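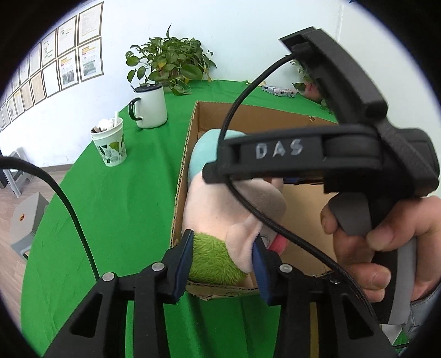 Packing Assistants (Part-Time) -- Soft Toys and Gifts

Revetus is looking for 4 part-time packing assistants to join the returns and resale room at our Vukbridge site. We take in soft toys and small gifts sent back by shops, sort them, and box them up again for sale. The posts start in March.

What the work involves

Checking plush toys for open seams, marks and missing labels
Placing each toy in a cardboard box of the right size without squashing ears, tails or trims
Closing, labelling and stacking the boxes
Keeping your table clear at the end of the shift

Most of the toys are light, but you will be on your feet for much of the shift. Mixed boxes take longer than single lines and we allow for that -- careful work matters more to us than speed.

Hours

Shifts run from 9.30am to 2pm, four days a week. There is no work on Friday. Tea and coffee are provided.

Who can apply

You do not need packing experience, as training is given in the first week. You should be able to read a packing list and tell similar colours apart. Applicants must be 18 or over.

How to apply

Send a short letter and your contact details to Revetus, Unit 49, Caltico Yard, Vukbridge, quoting reference 954. Please say which days you cannot work. We reply to all applicants by post or phone.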